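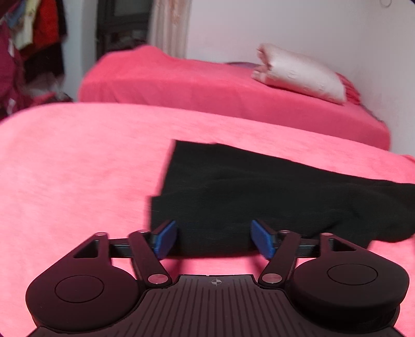
Laundry and Linen Service: Frequently Asked Questions
Mostyn Residence, Office of Resident Services

The following answers apply to all residents of Mostyn Residence and of the Drallholm annex. Residents who do not find an answer to their question may write to the Linen Office at the address given in their welcome folder.

What does the linen service include?
The service covers bed sheets, pillowcases, bedspreads and bath towels issued by the residence. Personal clothing is washed by residents themselves in the laundry rooms on the lower level of each building, or sent out under the Farnidar plan described below.

How often are sheets changed?
Sheets and pillowcases are exchanged every week. Bath towels are exchanged twice a week. Bedspreads are exchanged once a term and may be exchanged at other times on request.

May I use my own bedspread?
Yes. Residents may use their own bedding provided that it fits a single bed and does not reach the floor. Personal bedding is not collected with residence linen and should be marked with the resident's name and room number.

Where should clean laundry be folded?
Each laundry room has one folding counter, which is shared and must be cleared as soon as a dryer load has been removed. Residents are encouraged to carry clean items back to their rooms and fold them on the bed. The bed should be made first, with the bedspread pulled flat, so that small items do not slip between the covers.

How should dark items be handled?
Black and navy items should be washed separately from residence linen, in cold water, and turned inside out. New dark items may release color in the first several washes and should not be laid on a light bedspread until they are fully dry. Charges for dye stains on residence linen are listed in the housing agreement.

Is there a recommended way to fold long or soft items?
Residents may fold as they wish. For those who have asked, the Linen Office suggests the following. Lift the item by one end and let it hang for a moment. Lay it down lengthwise, smooth it from the center outward, and fold it in half along its length. Fold it again from the short end until it fits the drawer or shelf. Knitted items should be stored flat and not placed on hangers.

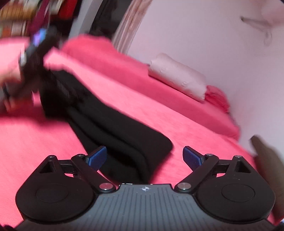 A long black item lifted from the bedspread by hand.

What is the Farnidar plan?
The Farnidar plan is an optional wash-and-return arrangement for personal clothing. Bags are left at the front desk before 9 a.m. and returned on the second working day. Enrollment is limited to 80 residents per term, and places are offered in the order in which forms are received. Items requiring dry cleaning are not accepted.

How much storage is provided for linen and clothing?
Every room has a closet and one chest of drawers. Rooms in Drallholm also have a shelf above the closet rail. Additional under-bed boxes may be borrowed from the Linen Office at no charge while supplies last. The office holds 382 boxes for the two buildings.

What happens to items left in the laundry rooms?
Unclaimed items are removed each evening and held for two weeks. After that period they are donated. Last year the residence donated 399 items, most of them socks, scarves and T-shirts. Residents looking for a lost item should bring a brief description of it, including color and size, to the Linen Office.

Is linen service available during the winter break?
Weekly exchange is suspended for the last two weeks of December. Residents remaining in the building may collect one additional set of sheets before the suspension begins. The laundry rooms stay open throughout.

My bedspread is torn or stained. What should I do?
Please report the damage when it is noticed. Ordinary wear is not charged. Residents should not attempt to bleach or mend residence linen themselves.

Who is responsible for the linen service?
The service is managed by Pei-shan Lam, Linen and Housekeeping Supervisor. Requests for a change of collection time, or for bedding suited to an allergy or medical need, should be addressed to her in writing.

Does the service extend to Vulholm House?
No. Vulholm House is administered separately and has its own schedule, posted at its front desk.

Page last revised 23 October 2023.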